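Course Handout 7: Imitation Learning for Two-Arm Cleanup Tasks

Reading for the lab section. Bring the worksheet from Handout 6, as Section 5 uses the same notation.

1. Task setup

The task is called bin-fill in the lab code. Two arms share one tabletop. Bottles and other small items lie on the table around a round open bin, and the policy must place every bottle in the bin. Either arm may pick any object it can reach. The episode ends when no bottles remain on the table or when the time limit is reached.

The task looks simple and is used in this course for three reasons that will come up again. The number of objects left changes during the episode, so the policy has to decide for itself when it is done. Most of the bottles are transparent, which weakens the depth signal. The bin fills up, so the place motion that worked for the first bottle may not work for the fourth.

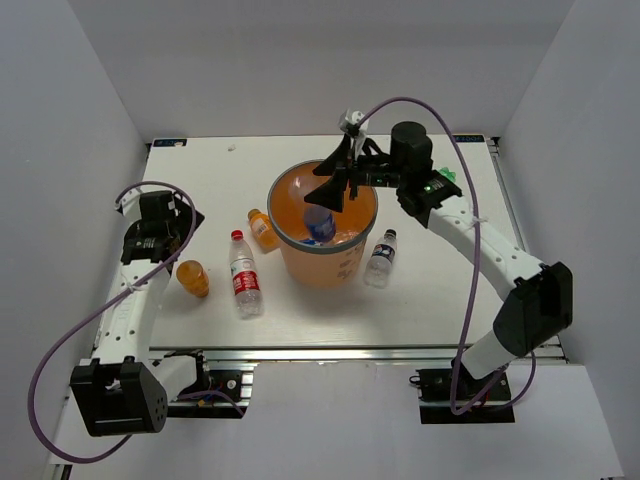

Notes by Shahla Jafarzadeh
Lab exercises by Matúš Paulík
Revised November

2. Demonstrations

The training set for this unit is Penari, recorded by teleoperation. It holds 2,814 pick-and-place segments, cut from full episodes. A segment starts when a gripper begins moving toward an object and ends when the gripper has opened over the bin and moved clear. Segments from the left and right arms are stored separately, with the joint state of the other arm kept as context.

Each time step t contains:

o_t: images from the fixed camera and the two wrist cameras
q_t: joint positions of both arms
g_t: opening of both grippers
a_t: the commanded joint targets, both arms

Note that a_t is the command, and q_{t+1} is the position that was reached. The two differ whenever a finger is pressing on something. Students who train on q_{t+1} in place of a_t get a policy that closes on a bottle with almost no force. The loss curve looks normal in that case, so check the data loader first.

Operators were told to pick in any order. As a result the data are multimodal: for the same starting layout, one operator takes the left bottle first and another takes the right. A policy trained with plain mean squared error will average these choices and steer between two objects. See Section 3.

3. Policy

We use action chunking. At time t the policy predicts a sequence of k future actions,

a_t, a_{t+1}, ..., a_{t+k-1} = pi(o_t, q_t, g_t, z)

where z is a latent variable drawn from a learned encoder during training and set to zero at test time. The encoder sees the full demonstrated chunk and so can absorb the choice of which bottle to take. The loss is

L = L1(a, a_hat) + beta * KL(q(z | a, q_t) || N(0, I))

With beta too small, z carries too much of the action and the policy is poor when z is set to zero. With beta too large, z is ignored and the averaging problem returns. The exercise asks you to find both ends of this range.

Chunk length k matters more than most students expect. In the course baseline k = 30. Short chunks let small errors add up, and the arm tends to stall just above an object. Long chunks are smooth but slow to react if a bottle rolls when touched. Overlapping chunks are combined with an exponential weighted average:

w_i = exp(-m * i)

where i = 0 is the oldest prediction still in use. A small m brings newer predictions in faster. Be careful with the sign here. Two groups reversed it last term and reported the opposite trend.

4. Two arms, one bin

The baseline treats both arms as one system with a single joint action vector. The alternative is one policy per arm, with the other arm's state as an input. The joint version learns to hold one arm back while the other is over the bin. The split version needs fewer parameters and trains faster, but it can deadlock, with each arm waiting for the other to clear.

Contact over the bin is the main hazard. The Safavi controller used in the lab applies a minimum distance check between the two wrists and freezes both arms when it is violated. A freeze counts as a failed episode in our scoring, even if every bottle is already in the bin. Log the freeze separately from a dropped object.

The approach direction also matters. A bottle lying on its side can be taken around the neck or around the body. Neck grasps hold well but leave the body swinging, and the bottom of the bottle can catch on the rim. Body grasps are shorter and clear the rim more easily, but need a wider opening and are sensitive to the error in yaw. The demonstrations contain both types and they are not labeled.

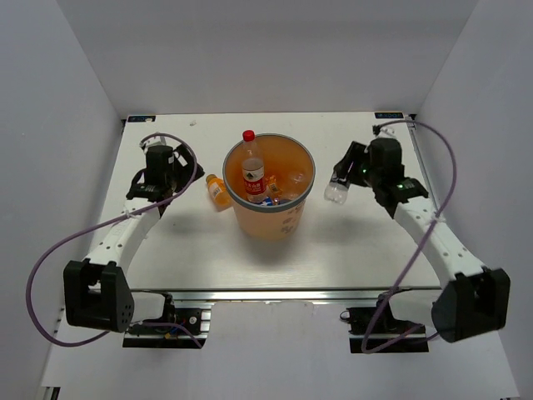 Figure 2. Right gripper on the small clear bottle; the orange bottle is still on the table at left.

A layout of this kind is a good test for the stopping behavior. Few objects are left, half of the visible bottle shapes are inside the bin, and the policy must not reach for them. A policy that has learned "move toward anything shaped like a bottle" will fail at this point. Compare attention maps over the bin region early and late in the episode.

5. Evaluation

Evaluation uses 134 starting layouts, none of which appear in training. Layouts are fixed by a printed placement sheet so that groups can compare results. Score each episode in two ways:

S_full = 1 if all bottles are in the bin at the time limit, otherwise 0
S_frac = bottles in the bin at the time limit / bottles at the start

Report both. The two can rank policies in a different order. A policy that is good at easy bottles and never attempts the last one will have a high S_frac and a low S_full.

In the course baseline, the joint policy reached S_full = 1 on 98 of the 134 layouts. The failures were sorted by hand into the following classes:

(a) missed grasp, no retry
(b) missed grasp, retried in the same spot until the time limit
(c) object hit the rim and fell outside
(d) wrist distance freeze
(e) early stop with a bottle still on the table

Class (b) was the most common. The policy sees a closed gripper above a bottle, a state that is rare in the demonstrations because operators seldom miss. Adding recovery segments helps. These are collected by starting the arm in a bad pose on purpose and having the operator correct it. The Dorent split of the data contains recovery segments only. Mix it in at a low ratio, as too much of it produces an arm that opens and closes for no reason.

Class (c) grows with the number of items already in the bin. A bottle standing upright inside reduces the free opening and raises the height the next object must clear. The policy has no explicit model of fill level. Whatever it knows about this comes from the images.

6. Exercises

6.1 Train the baseline with beta at five values of your choice. Plot S_full and S_frac against beta on the same axes. Mark the point where the policy begins to average between objects, and state how you identified it.

6.2 Replace the joint policy with the split version. Report the number of freezes and deadlocks. Define deadlock before you count.

6.3 Remove the wrist cameras from the input and retrain. Break the results down by transparent and colored bottles. Explain any difference with reference to Section 1.

6.4 Write down a stopping rule that does not depend on the learned policy. Test it on layouts where a bottle is partly hidden behind the bin as seen from the fixed camera.

6.5 (Optional) The Flotden planner gives a pick order from object poses. Use it to relabel the training segments with a target object, then train a policy conditioned on that target. Is z still useful?

Submit code, plots and the failure table as one archive. Failure tables without the class letters will be returned. Lab bookings for 6.3 go through Paulík and need the trained weights uploaded beforehand.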